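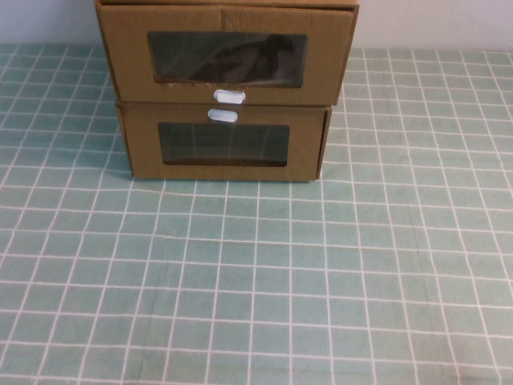

Malcolm Haslam wrote to us that cardboard boxes with a window are a way of charging extra for a hole, and he would like to know what is wrong with a marker pen. We have some sympathy. He was answering our earlier page on shoe storage, where we said we would look at the window kind properly, and we have now lived with the Retar boxes from Joly for long enough to have an opinion.

Retar storage box, brown corrugated card, clear plastic window in the front, small white pull below it. Sold flat. Two widths, Wide and Narrow.

What Joly says about them is that you will "see what you own at a glance". Not in our hallway cupboard. The window is a fair size and sits in the middle of the front, but the inside of a cardboard box is dark, and the plastic catches whatever light is going. Put something dark in there and you get a dark lump. You will know the box isn't empty. Whether it is the black boots or the black handbag is a matter of opening it. Pale things do better, and a folded cream jumper was plain enough from across the room.

The card itself is decent. It is matte, a bit mottled, nothing you would put on show, and we mean that kindly as the printed ones look tired far sooner. Edges around the window are cut a little roughly. Ours stayed that way and did not get worse.

Stacking is where we part company with the leaflet. Joly shows a tower of them in matching widths. Buy a Wide and a Narrow, as the starter pair more or less makes you do, and one of them is going to overhang the other if you put them up in the order that suits your cupboard. Wide on top of Narrow stood up for us on a table. We wouldn't try it on a shelf at head height, and we wouldn't put anything heavy in the upper one. Narrow on top of Wide is dull and sensible. Please do that.

The pull is a small plastic oval. It takes a finger, it doesn't take a hand, and on a full box we ended up gripping the sides anyway – so call it a tab and expect no more of it.

Assembly took us 19 minutes for the pair, most of that spent working out which flap the drawing meant. There is no glue. The sides of ours never quite folded flat and still flare out a touch, so measure your shelf with something to spare.

Price is 70 for a set of 4, delivery on top. The Gosus plain box, no window, costs a good deal less and holds the same shoes. If your things are light in colour and your cupboard has a lamp in it, get the Retar. Otherwise Malcolm's pen wins.

Stock: Wide available, Narrow back in August.

Comments (3)

Séverine Poulain
I have the Zitum ones in plastic and they crack at the corners, so I'd still take card. But you are right about the window. I stuck a strip of white paper along the back wall inside and it helps a bit.

Malcolm Haslam
Thank you for the mention. The pen was 800 yards away at the corner shop and has done every box in the house.

pennyb
Does the window come out? Want to use one for wool and the cat will be through it in a week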